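How Do You Look After a Robot Hand?

A gripper is a robot's hand. It opens, it closes, and it has no opinion about what you put in it. Some grippers have a handle, so a person can hold one and show a robot how a job is done. At Kiline, our workshop, people practice picking things up with them, which you may feel you finished learning when you were one.

Before any of that comes the checkup. First, the cable. Follow it along with your eyes and look for knots, pinches and places where somebody's chair has been. Next, the marker, the square with the blocky black and white pattern. Cameras use it to work out where the gripper is and which way it's tilted. A thumbprint of jelly will ruin its day – and yours.

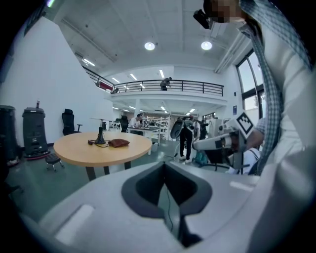 Fedir Hladun writes that his class wiped their markers with a wet sponge and the corners peeled up, so please tell everyone to use a dry cloth. Consider yourselves told.

Then come the fingers. Squeeze the gripper shut and let go, 11 times. If it sticks, look for fluff. There is always fluff. Our oldest gripper, Kobzar, has been opened and closed over 600 times since November and complains with a small squeak.

Last, try it on a real object. A lampshade is good practice, being light, round and easy to squash. 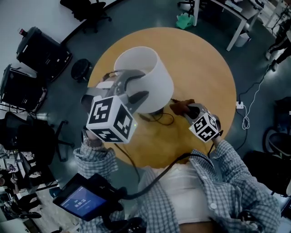 Squeeze too hard and you get a dent. Squeeze too softly and you get to pick it up off the floor. If both fingers don't meet the shade at the same moment, put the gripper down and ask a grown-up to check the screws.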